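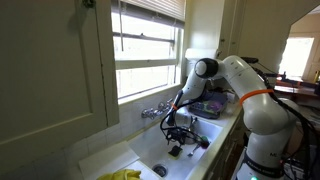
Arm working over the sink in the small kitchen, Tradville house.

Tondument: assisted washing-up in residential kitchens
Second progress report to the Dastano Fund
Submitted Wed 31 October by Grímur Zoëga, project lead, Brynjólfsdóttir Supported Living

1. Purpose of this report

This report covers the work carried out since the first report in May. It sets out progress against the agreed work plan, the effect of the work on kitchen and support staff, expenditure to date, and the matters on which we ask the Fund for a decision. Technical details of the control software are given in the separate annex and are not repeated.

2. Background

Brynjólfsdóttir Supported Living runs shared houses in which meals are cooked and eaten on the premises. The Tradville house has two kitchens. The main kitchen has a commercial dishwasher. The small kitchen is domestic in layout, with a single porcelain sink under the window and a tiled worktop, and everything used there is washed by hand. The Fund's grant was awarded to find out whether a robot arm could take on part of that hand washing in a room that has not been rebuilt for it, and what this would mean for the people employed to do it.

Staff raised the subject themselves during the review of duties that preceded our application. Washing-up in the small kitchen falls mostly in the evening, when the support workers on shift are also giving out medication and helping residents to bed. Sore hands and back strain from leaning over the basin had both been reported to the occupational health adviser.

3. Progress against the work plan

3.1 Installation

The arm stands to the right of the sink, with its base near the end of the worktop, and reaches over the basin from that side. No change was made to the plumbing, the tiling or the cupboards. The original wall-mounted tap has been kept. This was a condition set by the landlord and has proved harder to work with than expected, as the spout comes out from the wall at a height where the gripper must pass beneath it or wait.

Cabling remains the least satisfactory part of the installation. The cables run along the back of the arm, and those at the wrist hang in loops around the gripper. They can come down into the basin when the arm reaches low, and at present the arm handles items in a drained basin only. A fitted sleeve has been ordered and the routing will be redone when it arrives. Until then, the fuller washing trials in section 3.3 of the work plan are on hold.

3.2 Picking and placing

The arm's task in this period has been to find items lying in the basin, lift them and set them down at the side. A total of 2619 attempts were logged. Of these, 419 failed and were finished or cleared by a member of staff. Bowls and mugs gave little difficulty. Cutlery accounts for most of the failures, especially forks and teaspoons resting against the side of the basin, where the fingers of the gripper cannot get underneath. Items stacked one inside another were also a frequent cause.

Daylight has an effect. The window is directly behind the sink, and on bright mornings the arm was slower to find pale crockery against the white porcelain. Staff now lower the blinds for morning sessions when they consider it necessary. We do not regard this as a lasting answer, and the supplier has been asked to propose another.

3.3 Washing

Trials of wiping and scrubbing began with dry items only. The arm can hold a sponge or a brush and move it over a flat plate in a set pattern. It does not yet judge whether a plate is clean, and every item is still washed and inspected by hand before it goes back into the cupboard. The target of unassisted washing of plates by the end of this period has therefore not been met. We now expect to reach it in the next period, provided the cable work is completed.

4. What has changed for staff

4.1 Duties

No post has been removed or reduced in hours as a result of the project, and none will be during the period of the grant. This undertaking was given in writing to all staff at the start and was repeated at the autumn staff meeting.

The content of the work has shifted. A worker on a session now scrapes and sorts the dishes, places them in the basin a few at a time, starts the arm and remains within reach of the stop control. When an attempt fails, the worker stops the arm, moves the item and restarts. Several staff described this as lighter on the hands but more tiring in other ways -- one wrote that she "used to think about something else while washing up, and now I have to watch it". We consider this a fair account. A session with the arm currently takes longer than the same washing-up done by hand, and there is no saving of time to report.

Evening sessions were stopped early in the period at the request of the support team, who could not stay beside the arm and also answer call bells. Sessions are now held after breakfast and after lunch, with a second person on the floor. The problem described in our application was chiefly an evening one, and the Fund should be aware that the project does not yet address it.

4.2 Training

All permanent kitchen and support staff at Tradville have completed the half-day training. Agency staff have not, and may not start the arm. This has caused some friction on shifts where the only trained person is needed elsewhere. A shorter session for regular agency workers is in preparation.

The written instructions have been revised twice following comments from staff. The second version puts the stop procedure on the first page and uses the names staff use for things in the kitchen. Two members of the kitchen team, who asked to be more closely involved, now keep the failure log themselves and attend the fortnightly call with the supplier. Their hours for this are paid at the senior rate and charged to the project.

4.3 Health and safety

There were no injuries. One bowl was dropped and broken in the basin, and the basin was checked before use was resumed. The risk assessment was updated to cover the handling of knives, which are kept out of the sink altogether while the arm is in use.

Rubber gloves continue to be provided for hand washing. Staff are asked to take them off before using the stop control, following a report that the button was difficult to feel through them.

4.4 Staff views

A short questionnaire was given to staff in all our houses, including those where no arm is installed, and 73 replies were received. Full results are in the annex. Replies from Tradville were more favourable than those from elsewhere, although they also contained the most detailed complaints, mainly concerning noise during breakfast and the loss of worktop space. In the other houses the most common concern was job security. We have since arranged for staff from those houses to visit Tradville and speak to the team without managers present.

5. Residents

Residents use the small kitchen for drinks and snacks outside session times. The arm is switched to its parked position and locked when a session ends. Two residents objected to its presence at the outset. One has since withdrawn the objection. The other prefers to use the main kitchen, and arrangements have been made for this. The loss of free use of a room in a person's own home is a real cost, and it will be weighed in the final evaluation.

6. Expenditure

Spending is within budget overall. Staff time has cost more than planned, owing to the need for a second person on the floor, and travel has cost less. The cable sleeve and its fitting were not foreseen. We ask the Fund to approve the transfer of some 3000 pounds from the travel line to the equipment line to cover this work. No increase in the total grant is sought.

7. Work in the next period

The cables will be rerouted and the arm tested again before any water is used in the basin. Plate washing will then be tried with warm water and detergent, starting with plastic plates. The supplier is to provide narrower fingers for cutlery, and these will be tested against the current ones over the same number of attempts.

A decision on evening sessions will be taken jointly with the support team once washing trials have been running for a month. If the team's view is that the arm still requires constant attendance, evening sessions will not be resumed under this grant.

8. Decisions requested

The Fund is asked to note the delay to unassisted plate washing, to approve the transfer described in section 6, and to confirm that the paid involvement of kitchen staff in logging and supplier calls may continue to be charged to the project until the final report.

Questions on this report should be sent to Grímur Zoëga at the Tradville office. Visits by the Fund's officers are welcome on any weekday morning by arrangement with the house.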